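Nanayakkara Cloth Handling Group
Software meeting, February
Minutes as circulated

Present: Pacita Pangilinan (chair), perception, planning, control, tooling (who also took these minutes and apologises for the spelling)
Apologies: simulation, who sent a message saying "all fine from us", minuted in full
Started 9 minutes late while the wall screen decided whether it had met the laptop before.

1. Minutes of the last meeting

Agreed, after planning asked for "the planner is slow" to be changed to "the planner is thorough". The chair allowed "thorough, and slow".

Matters arising: the calibration script still writes its output to the folder it was started from. Tooling had said this would be fixed by now. Tooling said it again.

2. Masking the fingers in the wrist view

Perception reported on the new mask for the gripper fingers. The old one was a fixed shape drawn by hand and assumed the fingers would always be in the same place, which fingers are not noted for. The new one takes the opening width from the encoder and draws the mask to suit. It is much better when the jaws are nearly closed. At full opening it still leaves a sliver of black finger along the inner edge, and Keltura then reports the sliver as a fold, with high confidence.

Control pointed out that the encoder reading reaches perception slightly late, so in fast moves the mask is drawn where the fingers used to be. Perception had noticed something of the kind and had been blaming the lens. The lens was formally cleared.

It was also asked whether the cloth detector should be bothered by cloth at the far side of the view, where the lens bends everything. At present it throws away the outer ring altogether. That is tidy, and loses any cloth hanging out there.

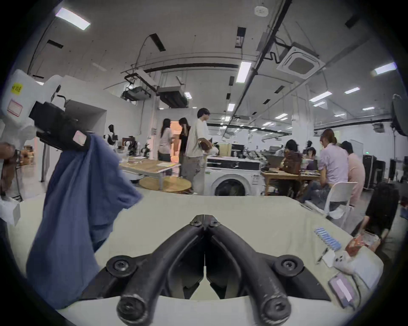 Item 2. Blue cloth hanging on the left, well out towards the bend; fingers in the middle.

Perception would prefer to undistort the whole view and stop throwing anything away. Planning would prefer that too, provided it costs no time. Perception said it would cost some time. There was a pause of the kind that minutes do not usually record.

Action: perception to widen the mask by a small margin at full opening and stamp it with the encoder time, so that everyone is late together.
Action: perception to try the undistorted view on the stored runs and report the cost without adjectives.

3. Fold planner (Furkent)

Planning gave a short talk which had slides. Furkent now looks for a pair of grasp points before choosing the fold, where it used to choose the fold first and then hunt for somewhere to hold the cloth. On flat cloth the results are good. On crumpled cloth the planner proposes a grasp, changes its mind, proposes the first one again, and continues in this way until the time limit puts it out of its misery.

Of the last 200 replays, planning said that "a fair few" ended at the time limit. The chair asked for the number. Planning said the number was in the log. Tooling said that the log had been rotated. It was agreed to run them again.

Control asked that, whatever the planner decides, it should decide it once. Each change of target restarts the approach, and from outside the motion looks like somebody trying to remember why they came into the room. Planning agreed to add a cost for switching, set low to begin with. Control asked for it to be set high to begin with. Left to the chair, who said medium.

Action: planning to add the switching cost and a line in the log whenever it applies.
Action: tooling to stop rotating logs that are less than a day old.

4. False cloth

Keltura's main fault remains that it is too fond of cloth. Wrinkles in the sheet under the garment come back as part of the garment, chiefly where the two are close in brightness. Colour helps, and blue on cream ought to be the easy case. Perception confirmed that it is the easy case and that it still goes wrong around thin striped items, cables, and anything else long and thin enough to pass for a hem.
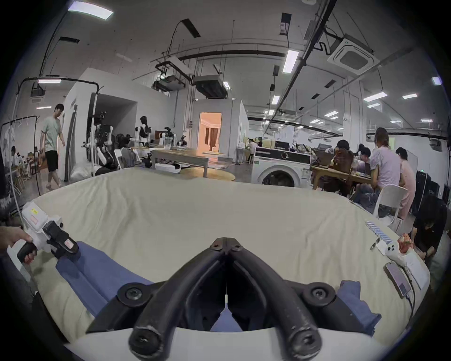

Item 4. Blue garment on the cream sheet, striped strip and charging cable over on the right.

Planning suggested telling the model to keep only the largest region. Perception replied that a sleeve with a fold across it often comes out as a separate region and would be thrown away, leaving the planner with a garment that has no sleeves and a clear conscience. Control suggested joining regions of the same colour when the gap is small. Perception will try it, but wants the gap measured on the surface and not in the view, as the two disagree badly towards the sides.

Pacita asked whether anyone had looked at the labels themselves. There was general agreement that somebody should. Perception opened a few in Onora during the meeting and found one where the annotator had outlined the sheet with great care and labelled it "shirt". The work was admired before being sent back.

Action: perception to recheck the labels for the thin-item cases before retraining anything.
Action: perception to try joining regions, gap measured on the surface.

5. Lining up the head and wrist streams

Tooling reported. Onora can now show the head view and both wrist views on one timeline. It has made it easy to see that they do not agree. The head stream runs 3 frames behind the left wrist at the start of a run and drifts from there. The right wrist is steady, and has been asked how it does it.

The cause is thought to be that the head stream is stamped when written to disk and the others when captured. Control said this had been raised before. The chair checked, and it had, by control, in almost the same words.
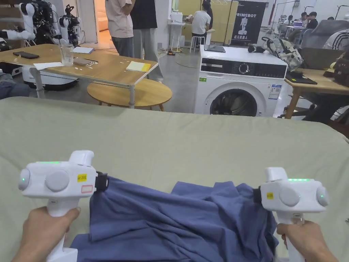
Item 5. Head view: both grippers on the blue-grey cloth, green lights showing.

There was some talk of using the lights on the grippers as a check, if they could be made to change at a known moment and be picked up in the head view. Control said the lights could be driven from the same message that starts the recording. Perception said finding them would be simple. Tooling wrote down both statements, with the names of the departments, in case they should be wanted later.

Planning asked that old runs should not be restamped in place. Last time this was done it took an afternoon to work out which runs had been corrected, which had not, and which had been corrected twice. Tooling will write the new times beside the old ones.

Action: tooling to stamp the head stream at capture.
Action: control to add a light change to the start message.

6. Keep-out regions

Control wants the planner to refuse any path that passes low over things that are not cloth. At the moment the keep-out list is a text file, edited by hand, and it describes where objects were on the day that somebody felt like editing it. Phones move about. So do papers, pens and people's hands, and the last of these complain.
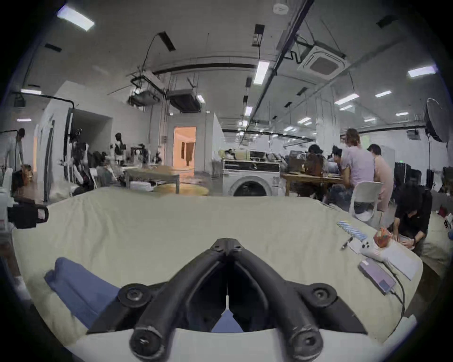 Perception can supply a rough "not cloth, not sheet" region from the present model without retraining, though it will be generous at the borders. Control is happy with generous. Planning is less so, as a generous border near the cloth takes away grasp points it would like to use, and a meeting could be spent on that alone. The chair said that it would not be this one.

Settled for now: the region goes in as a hard limit for height and a soft cost for everything else. Anything that looks like a hand or an arm is a hard limit throughout, and the planner stops and waits. Planning asked how long it should wait. Control said until the hand has gone. Planning asked what happens if the hand does not go. Control said that in that case it belongs to someone and they can be spoken to.

The text file is to be kept, renamed, and read by no program.

Action: perception to publish the region as a message.
Action: planning to read it and to stop reading the file.

7. Any other business

Simulation's message was read again in case it had been missed that there was more of it. There was not.

Tooling asked people to give runs a name in Onora. There are now 7 called "test" and one called "test proper", which is empty.

Control asked who had changed the default gripper speed. Planning asked what it had been changed to. The chair moved to the next item, and as there was no next item the meeting closed shortly before noon.

Next meeting: same room, perception to chair. Reruns for item 3 to be circulated beforehand, with the number.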